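I work in a contract cleaning and facilities outfit, day crew, and since October we've been part of what management calls the Flarilov rollout. I've had enough people ask me what it's like that I'm putting it in one thread. Long, sorry.

The pitch from Stuvero, who sell the thing, was that wiping down and tidying are "low-value tasks" and we'd be freed up for better work. I asked at the kickoff what the better work was. The slide changed.

Pay for the better work is the same as pay for the old work, by the way. I checked in writing. Quyên Ung in HR was decent enough to answer in writing.

First thing that changed: the rota. It used to be five of us on a building. Now it's four, plus one person "on demonstrations." That person is doing the job with a tool in their hands so a machine can learn it later. The floors still need doing by whoever's left.

I did two weeks on demonstrations. Pick up the cloth, wipe, put the cloth down. Pick up the cloth, wipe, put the cloth down. My quota was 192 good ones a shift. A good one is one the software accepts. It doesn't tell you what was wrong with the other kind. 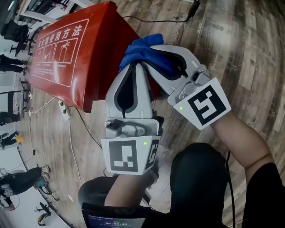 A cloth is harder than anything else on the list. Boxes, bottles, spray heads, fine, they stay the shape they are. A cloth lands different every time you let go of it. After nineteen years I don't think about how I hold one, and I couldn't tell you how I do it if you paid me. Which they are, I suppose.

With your own hand you feel whether you've got one layer or three. With two jaws on the end of a handle you mostly go by eye. So I was teaching it to clean the way I would if I couldn't feel my fingers. I said so on my feedback form. Omid Najafi, who ran our training, said it was a really interesting point and wrote it down. Fair play to him, he did write it down.

The numbers. Stuvero quotes 780 square feet an hour for the finished product. I asked if that was with chairs in the room. Apparently it's "in a representative space." I've cleaned a lot of spaces and never met the representative one. Ours have bags on the floor, extension cords and people who won't move their feet.

Somebody will reply that I'm scared of technology. I drive the big ride-on scrubber and I love it. When the Iwasaki came in it saved my back and I'd fight anyone who tried to take it away. It does one thing on a big flat floor and it does it well. I had the same argument with Kanako Kamata on nights and she loves hers too.

What bugs me is the order they've done it in. The headcount went down in October. The robot that's supposed to cover for it has no delivery date that I've been shown. So right now the gap is being filled by us walking faster.

Also my wrist. The tool isn't heavy when you pick it up. It is by two in the afternoon. Rami Sabbagh had to swap off after three days and they logged it as "preference." He didn't have a preference, he had a sore thumb.

Things I'll give them. The room is warm, you can sit down between sets, and the younger ones on the crew picked up real skills with the software. Salamatu Ugwu has gone from mopping stairwells to checking everyone's recordings, and she's good at it. She got a new badge. She's still waiting to hear about a new rate.

I asked her, as the person who sees all of it, whether it's learning. She said it's getting better at the demo. I said is that the same as getting better at the job. She said ask her again in the spring.

The Trameretti site across town is meant to be next. If you work there, get three things on paper before anyone hands you a gripper: what the quota is, whether you can rotate off it without it going on your record, and what happens to your hours when the recording stops. We got the first one. Still asking on the other two.

And ask who owns the recordings. I asked on Wednesday and got told it's covered in the agreement. I've read the agreement — it says the recordings are "project materials" and doesn't say a word about the people whose hands did the work.

Replies are open. If your place has done this and it went well I do want to hear it, especially from anyone who cleans for a living. If you sell these, please at least say so in your first line.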